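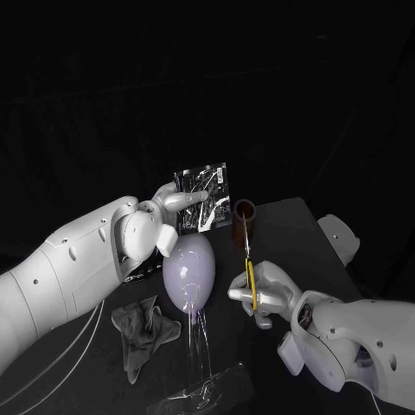 Vol. 12, p. 351

4. Dark packets on dark surfaces

The packets in our set were flat plastic sleeves of the kind used for small party goods. Most had a dark ground with light printing, and all had a white label somewhere near an edge. In the survey reported in Section 3, owners said they kept such packets for months after the first item was taken out, usually in a drawer or a box with other packets of the same size. The difficulty they described most often was telling one packet from another without picking each one up.

We therefore looked at how packets are found and recognized when they lie on a surface close to them in color. The table was matte and dark, and the backdrop was black. A pale inflated balloon was used as the fixed item at the center of the layout, so that each packet position could be given in relation to it. Lavender was chosen after a short trial with four colors. White balloons drew the eye too strongly, and the two darker ones were hard to separate from the backdrop in low light.

Twelve people took part. Each was given the name of a product and asked to point to the packet it came in. There were 30 layouts per person, and the packets were moved between layouts by Anil Kandasamy, who did not take part in the scoring. Time was counted from the end of the spoken name to the first touch. A wrong touch was recorded but did not stop the clock.

Three features of the packets turned out to matter. The first was the label. A white label can be seen from a distance even when its print cannot be read, and people used it to find the packet before they knew which packet it was. The second was the line printing. White curves on a black ground gave an outline to packets that otherwise blended into the table, and participants said they remembered the curves better than the product name. The third was tilt. A packet lying at an angle was found sooner than one lying square to the table edge – this held for every participant, though the gain was small for those who worked fastest. 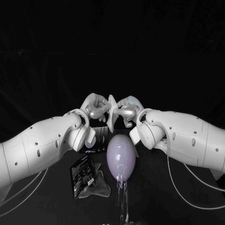
Figure 2. Lavender form at the center of the layout, with a printed black packet to its left, lying partly on gray cloth.

Gray cloth was added in the second half of the session. We expected it to help by giving the packet a lighter ground, and it did so when the cloth was smooth. When it was crumpled, the folds made shadows that people sometimes took for the edge of a second packet. Two participants reached for a fold before they reached for the packet. Where a packet lay only partly on the cloth, the part on the table was often ignored, and the position people gave afterward was too close to the balloon.

Gloss had mixed effects. Highlights on a balloon stay much the same as a person leans in, while those on a flat packet can cover the label completely and then vanish. Participants dealt with this by lifting the packet and holding it upright. Once it was upright they rarely looked back at the table, and the next search began more slowly.

We repeated the layouts with packets from two other suppliers, Gridby and Graveo, whose labels are larger and placed on the back. Search times were longer for both. Baldur Bisgaard has suggested that a label on each side would remove most of the difference, and we agree that this should be tested, but our set did not include such a packet. Storage in drawers, where packets overlap and only a narrow strip of each is exposed, is taken up in Section 5.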